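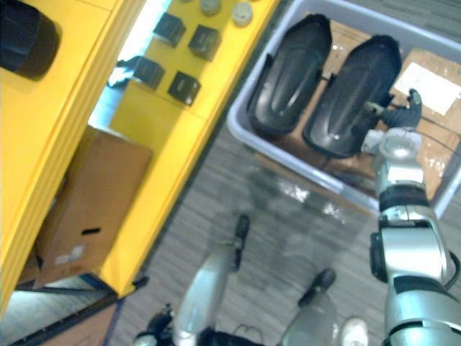 Setting up your first save in Kenometti

Right, so you've got Kenometti installed and you're staring at the title screen with that droning organ music going. Before you press anything, have a read of this section. I've started this game more times than I'd like to admit, and most of my early restarts came down to something I'd set wrong in the first ten minutes.

Before you begin

You need 7 GB free on the drive where your saves live, even though the installer only asks for space on the main one. I'm playing the PC version with the Woston patch on top, so if your menus look a bit different from mine, check the number in the bottom corner of the title screen. It should say 948. Anything lower and steps 4 and 5 won't match what you've got.

Creating the save

1. Pick New Campaign, then Custom. Don't pick Quick Start, which drops you straight into the harbour level with the hints off (I did this twice).

2. Choose a slot. Slot one is used by the autosave as well, so I always start in slot two.

3. Set the difficulty. Warden is the one I'd call normal. Courier is gentler on ammo, and you can move up from Courier to Warden later on, but you can't go back down again.

4. Open Display and set the field of view to 90. The default is really narrow and it made me feel queasy in the tunnels. If the weapon model starts to look stretched, tick Separate Weapon View just underneath.

5. Go to Controls and rebind Lean. It comes bound to the same key as Drop Item, and I have thrown some very good rifles down some very deep holes thanks to that!

6. Press Apply, go back to the title screen, and only then load your save.

Caution: if you quit from the pause menu before the first checkpoint, the slot will show up as used but it'll be empty inside. Delete it and start over. Trying to load it crashes the game on my machine every single time. 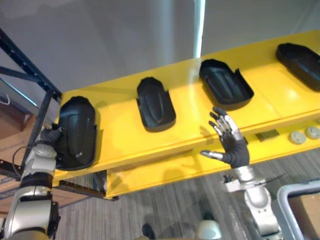

Four black covers along the yellow shelf, the nearest one in the gripper.

Your first hour

7. Follow the corridor to the lift and talk to Abdelaziz, the quartermaster. Go through all of his lines, even the ones about his knee, as the last one gives you the key to the flooded armoury.

8. Spend your starting 825 credits on the torch upgrade and whatever shells you can afford. Leave the helmet alone. There's a better one lying behind the pumps on the next floor, and I still can't walk past the shop without feeling cross about the first one I bought.

9. Save by hand at the Zustinier gate. Once you go through, the lift locks behind you and you won't see a shop again until the far side of the marshes.

Note: the gate takes a good while to open on older drives and the sound cuts out while it does. It hasn't frozen. Go and put the kettle on, and if it's still grinding away when your tea's ready, then you can start worrying.

Backing up

The game keeps its saves in a folder called Kenometti inside your documents. Copy the whole folder, including the little settings file, or your key bindings will go back to the defaults. I do mine at the end of each chapter and keep the last three copies.

If you're moving to another PC, install the patch there first, run the game once, close it, and then paste the folder in. Say yes when it asks about overwriting. Your hours played will reset to zero but everything else comes across fine, including the photo album.

Controller players should carry on to the next section, where I go through the stick settings and the vibration bug in the marshes.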